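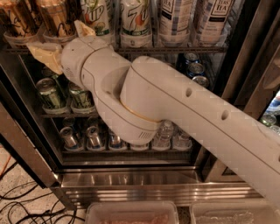 Morning all, and happy Saturday. A few of you have asked how I got on with the new chocolate moulds for my cousin's engagement party, so I'm going to put it all in one thread, and I'll try to keep it shorter than the last one (no promises, you know what I'm like).

First the order itself. Yu-na Yoon and her fiancé wanted 100 filled chocolates, one for every guest, in a little box each with a ribbon. I said yes before I'd thought about it, as usual, and then lay awake wondering how on earth I'd turn out that many from the two tatty silicone trays I've had since I started.

So I went looking for polycarbonate ones, the hard clear kind. I ended up with four trays of the Oresico half-dome, a nice deep shape that takes a decent amount of filling and doesn't leave you with a shell like a boiled egg. They came very well wrapped, too, which I always appreciate!

If you've only ever used silicone, the hard moulds feel all wrong to begin with. You can't flex them, so you can't bully the chocolate out. It has to shrink away from the sides by itself as it sets, and it'll only do that if you've tempered it properly. My first tray didn't budge. I banged it on the worktop until the dog left the room.

Gil-soo Tak, who taught the evening class I did in March, very kindly rang me back and talked me through it. His advice was to polish every cavity with dry cotton wool before you pour, and I mean every single one, round and round, until your thumb aches. No washing-up liquid in between batches either, just a wipe. I'd been scrubbing mine like saucepans.

I also had the chocolate too warm. I'd been going by eye and by dabbing it on my lip, as my mum did, and for a traybake that's perfectly fine, but for shiny shells I've had to give in and use a thermometer. Dark one at 31 or 32 degrees when it goes in the mould, and I stir it far more than I used to.

Fillings! Yu-na wanted two. One is a coffee ganache, made with beans from Buna (the little roaster by the station, lovely people, they let me have a small bag to try before I committed). I steep the crushed beans in the cream overnight in the fridge and strain it through muslin the next day. It gives a much rounder taste than instant, though I've used instant plenty of times and no one has ever sent it back.

The other is salted caramel with a bit of toasted sesame, which was her gran's idea. I was doubtful. I've now eaten nine of them in the name of testing and I'm no longer doubtful.

A word on capping, as I know some of you struggle with it. Leave more room at the top than you think you need, a good couple of millimetres. Let the filling form a skin before you cap it. Then warm the edges of the shells very briefly with a hairdryer so the new chocolate grabs hold of the old, and scrape the lot in one go with a wide scraper. If you keep going back over it you'll drag caramel everywhere. Ask me how I know.

The boxes are from Flinmont and I'm pleased with them, nice stiff card and the lids fit. I did have to order a carton of 619, don't ask me why it's that number, so if anyone local would like some for wedding favours please do shout and I'll let you have them at cost. There's a tower of them in my hallway and I'm having to go to the front door sideways.

Someone asked about colouring the moulds. I've tried a bit of gold lustre brushed into the cavity before the chocolate goes in, and it does look smart, but you want the tiniest amount on a dry brush. I overdid one tray and they came out looking like curtain fittings. Those have gone to my neighbour, who says they taste just the same.

Would I go back to silicone? For anything with a fiddly shape, yes, in a heartbeat. I wouldn't be without my rose mould and I've had my eye on the Cho leaf set for ages. For plain domes that need a shine on them I'm sticking with the hard trays now.

Right, I've still got the last batch to cap and ribbon to cut, so I'd better get on. Pop any questions underneath and I'll answer them tonight with my feet up and a cup of tea x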